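Unit 4: Teaching by Demonstration
Course notes, version of 09/05/2026
Prepared by Shuk-fan Lu

In this unit we compare two manners of showing a task to a robot arm. In the first, the teacher holds the arm and moves it by hand (kinesthetic teaching). In the second, the teacher stays away from the arm and drives it with a controller (teleoperation). Our task for both is the cloth task, with the red dotted cloth on the gray work surface. Please read these notes before you come to the lab. 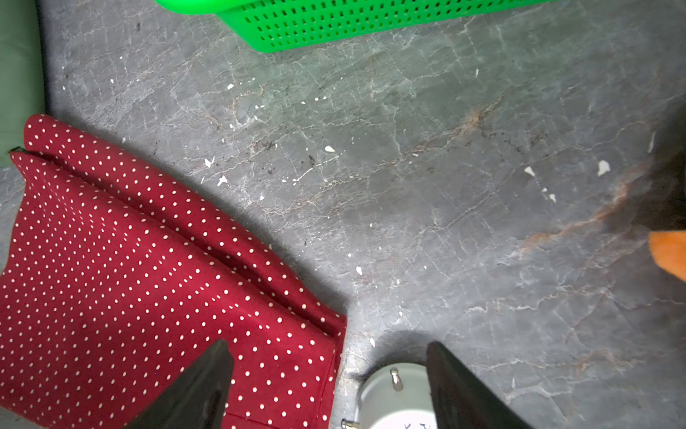
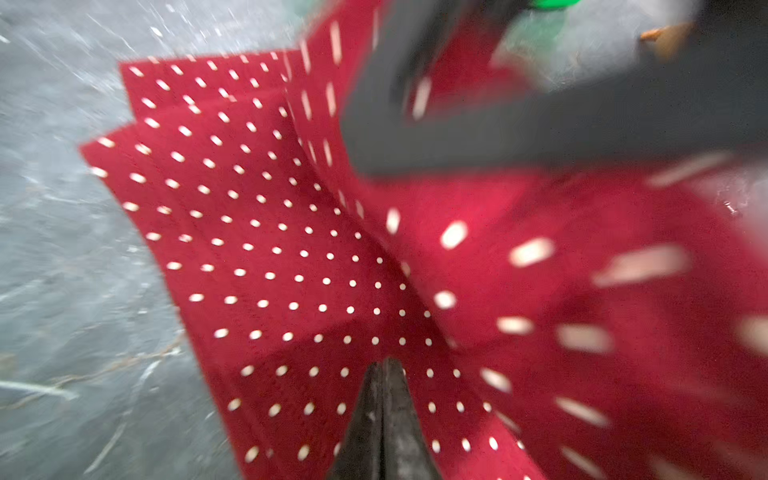

Wrist view in the cloth task. In the first picture the two fingers are wide apart; in the second the cloth is bunched between them.

4.1 What is recorded

A demonstration is one complete trial, from the start pose until the teacher presses the stop pedal. The Tomus software stores the joint positions, the opening of the gripper and the wrist camera. All of them carry the same clock. If the clocks do not agree, the learner will connect a picture with an action which belongs to another moment, and the policy will be late at every grasp. So check the clock offset first, before you check anything else.

In the November course one group had a camera delay that they did not notice until training. They had to throw away 19 demonstrations and repeat them.

4.2 Teaching by hand

Set the arm to gravity compensation. Hold it at the forearm, never at the fingers. The advantage of this method is that you feel the contact with the table directly, and a beginner can give a reasonable demonstration in the first hour. The disadvantage is your own hand and sleeve. When they enter the camera view, the learner sees something in training which will be absent later. Stand behind the arm, and roll up your sleeves.

A second difficulty is that the gripper needs a separate command. Use the foot switch for closing. Many students close too early, while the arm is still moving down, and the fingers push the cloth away.

4.3 Teaching by remote control

We use the Chu controller with the position mapping, scale one to one. You may look at the arm directly or at the wrist view on the monitor, but choose one and keep to it for the whole set. I recommend the wrist view. If you use information which the learner does not have, for example the far side of a fold, your actions can look to the learner as if they have no cause.

There is no force feedback in this setup. Approach the table slowly and watch the downward force on the screen. The limit is set at 800 grams, and the arm will halt if you pass it. Do not raise the limit yourself; ask me.

4.4 Soft objects

A rigid block has one pose, and six numbers are enough to describe it. Cloth has no such short description. Two trials with the same start can finish in different shapes, because a small change at the grasp point moves every fold. For this reason we vary the start on purpose. Drop the cloth again between trials, do not arrange it nicely.

Fast motion is also a problem. When the wrist turns quickly the pattern on the cloth is smeared in the image, and the learner loses the detail near the grasp. Move at a calm speed, and pause for half a second before closing.

4.5 Reading and homework

Read chapter 3 of the Arkudmont lab manual. Then open the Grandness practice set (1,025 demonstrations, both methods mixed) and choose one failed trial from each method. Write one page on where the failure begins, which is often earlier than the moment when the cloth is dropped. Give the time stamp and your reason.

Bring your page to the next lab session. Groups will be the same as in Unit 3.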